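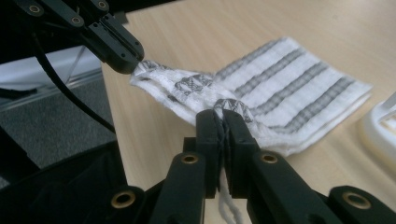 White cloth with the gray woven stripes, on the light wood table.

November, bench notes, started after lunch

I have been meaning to write up the small towels for ages, and this one is as good a place to begin as any, mostly because I like it so much. The four gray stripes have a tiny zigzag running through them, and then the pattern changes to diamonds (or triangles, Viola and I still can't agree), so once the cloth is bunched up you get bits of both peeking out of the folds. Very pretty, and a real nuisance when you're trying to work out which way round you're holding it!

The right edge is looking a little frayed. I'd like to trim it, but Viola Bianchini asked me to leave the edges alone until she has been through the whole Brolla batch, all 40 of them, so I'm keeping my scissors in the drawer. The fringe threads I simply comb straight with my fingers before folding.

Folding order that I've settled on for now: find two corners, lift, let the middle drop, lay it down with the stripes facing up, then smooth from the center out – slowly, or the weave drags. Halves, then halves again. I tried thirds on the Hutstead ones and they came out too fat for the shelf.

Towel 14 goes back in the Bortolotti box when it's done. Still need to ask Viola whether the fringe should be tucked inside or left showing, and to look for the missing lid.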